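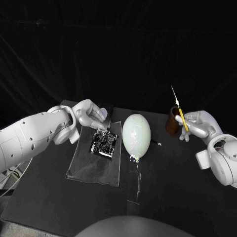 *Bench 2 at the Lirnanico lab, left hand over the foil packet, yellow pen in the right.*

Notes from the visit to Lirnanico, 2 August 2023. Typed up on the train, will tidy later.

Got there late, wrong gate. Severyn Kovalchuk met us at the door and we skipped the slides, fine by me. Straight upstairs to the recording room. Long and narrow, 3 benches, black cloth hung behind each one. Quieter than I expected. Mostly fan noise and people saying "reset."

What they do there all day is collect examples. A person drives both arms, the robot does a small job with things on the table, the whole run gets saved with the joint positions and the hand readings. Then again. Then again with stuff moved. The learning side is in another building and we didnt see it.

**Bench 2.** Where we spent most of the time. Two white arms, full humanoid hands on the ends, jointed fingers. Grey towel on a dark table, crinkly foil packet on the towel. Balloon standing next to it, knot down. Brown see-through tumbler toward the back. The view on the operator's screen comes from the head, so you look down past the robot's own chest, which takes some getting used to.

Asked why that mix of things. Severyn: they want objects that behave differently when touched. Foil crumples and keeps the crumple. A balloon slides off if you so much as brush it. Pen is thin and stiff. The towel gives the fingers something to press into when they go for a flat item — on the bare table they kept skating, he said.

The left hand had something small and dark pinched upright just above the packet, fingertips down, palm to the table. Right hand had the pen by its yellow barrel, held at a slant by the tumbler, thin silver tip up. Getting both hands into a good position is the slow part, aparently. New operators move one arm and let the other drift. They drill this for a week before any of their runs count.

**Numbers, as given to us.** A shift is up to 204 runs per bench. The task list has 24 entries right now. The bench had logged 765 usable runs of its current task before we arrived. "Usable" means a second person watched it back and passed it. Rejected runs are kept too, with a tag for what went wrong. I liked that. At Lindthorpe they were deleting theirs, or were when I went last November.

**Labels.** One written line per run, typed by the operator straight after. Plain words. They tried a dropdown menu first and everyone picked the top item. Lines I copied from the wall sheet:

- "left picks up packet by corner, right still"
- "pen into cup, tip up"
- "balloon moved to right side, no squeeze"

Somebody had crossed out "nicely" in two places. No adverbs rule.

**Gloves.** The operators wear the Fosamus ones. One of our group tried them, hands too big, thumb tracking went all over the place. Three sizes on order. Calibration is done at the start of each shift and again after lunch, and the after-lunch one gets skipped more than Severyn would like.

**Bench 3.** Down when we visited, covers off, a wrist in pieces on a tray. Vasylenko supplies the wrist parts and the wait is long. Bench 1 was doing cloth folding, five minutes there at most. Operator very good, barely looked at her own hands.

Questions I didn't get to ask:

- how much they change the lighting between runs
- who decides a task is finished and comes off the list
- do failed grasps followed by a good second try get saved as one run or two (I think one??)

Lunch was soup, in the canteen across the yard. Talked mostly about storage costs. They keep every video stream at full size for now and the bill is getting silly.

For our own setup: get the towel idea in, start tagging the bad runs, drop our menu for typed lines. Need to ask Severyn for a copy of the label sheet and the spec for the head mount. He said email him, so I'll do that tonight if the wifi holds.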